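Gerardo Bortolotti
Notes on Bodo, the two-finger arm at Okgate. Short thread on what goes into the October set.

1/ The set stands at 261 demonstrations, all driven by hand. Each one is saved with the wrist view, joint positions and finger opening. Nothing is trimmed until a second person has watched it.

2/ Wrist views from one session, fingers open, nothing held:

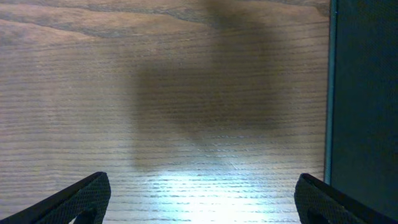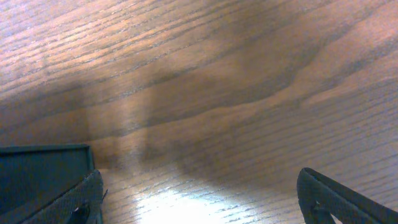 Wrist views over bare wood between the fingers. Glare low down, soft shadow further up.

3/ Glare and shadow both matter for training. A model that has only seen flat light can treat a bright patch as an edge. We keep such stretches in and tag them "open, no object".

4/ The dark item by the fingers gets its own tag. It is on the right in the first view and at lower left in the second, so its place in the view can't be used as a landmark.

5/ Open-finger stretches were under-sampled in the last round. Barbieri's count gave 2088 short clips, most of them with something already gripped. The policy closed early as a result — it had few examples of waiting.

6/ Next: 3 start heights, 4 lamp positions, same operator throughout. Exposure stays locked. Tag list goes to Vemevmont once the second viewing is finished.

Contact | © Gerardo Bortolotti | Back to top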